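Grirneo hand-held grippers, one pair, bought on a budget of wishful thinking

Gerardo De Luca approved the pair in June and has asked me what they cost every Thursday. The hardware is fine. Budget for the other things. 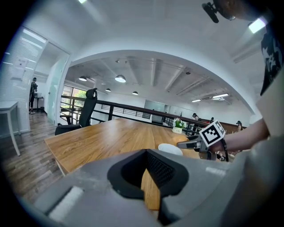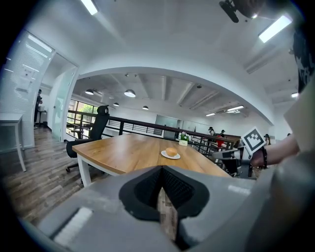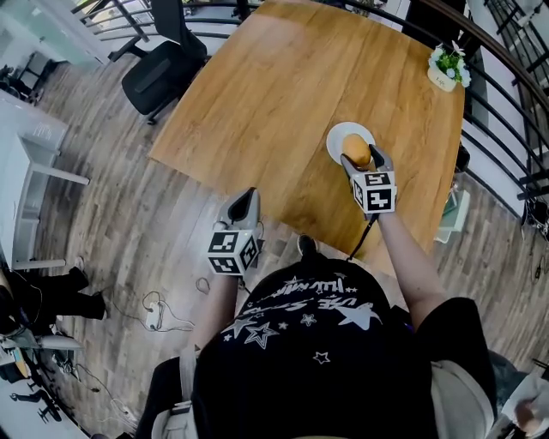 At the long table, late morning

The quote left out spare finger pads, 84 dollars a set, and Naris bills 500 for calibration. Count the cables too — there's one dangling off a gripper and more looped around the power strip on our floor, and the Primel kit covered 2 of them. Carbone's bundle has more in it, with a 13-week wait.

Four stars. I'd buy another pair, after the next budget meeting and preferably from somebody else's line.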